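Review: Pronitz household simulator, demonstrated at the Lasel open day

Lasel opened its lab to visitors on 2024-12-21. I went to look at Pronitz, a simulator for testing home robot software before it is run on hardware. The session lasted 60 minutes, including questions. Elvia Alvarado ran it from a desktop machine with one monitor.

Pronitz loads a furnished house and a list of chores. The software under test receives a rendered view and sends back movement commands. The build on show had 49 chores, sorted into tidying, fetching and door handling. We were shown the first and last groups.

Trash handling came up early. A knotted bag is a fair test object: the surface is glossy, and the highlights confuse simple edge detection.

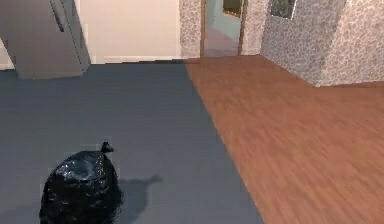
Suha Rizk asked whether the bag deforms when lifted. Alvarado said it does not in this version. Contact is computed against a rigid shell, and a soft-body option is planned for January.

That limits what a grasping score means. For navigation and object search the rigid shell is adequate. Shadows are good, and the change from gray floor to wood is a sharp seam, useful for checking whether a floor segmenter holds up. Wall textures are busy in places and plain in others.

Door handling is the stronger part of the package. Hinge friction, swing limit and latch force are set per door in a text file, and reloading the file took 5 seconds. Knobs and levers are separate parts with separate settings.
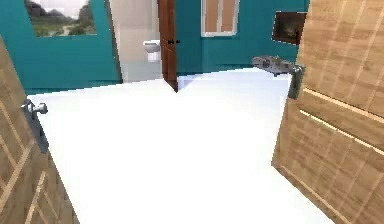 Would the latch settings carry over to a real door? Hamisi Ondieki wanted to know, having tuned a controller in Hernik and seen it fail on the first physical handle. The reply was that the defaults are guesses and should be replaced with measured values.

Render quality is modest. Distant objects go soft, door outlines are jagged, and a bright floor gives a depth estimator little to work with. There is a higher setting, but it was not demonstrated.

Logging is plain and complete. Each run writes commands, contacts and joint states to one file. The manual is 12 pages and leaves out the error codes.

Recommended for navigation and door work. For bags and other soft items, wait for the next release.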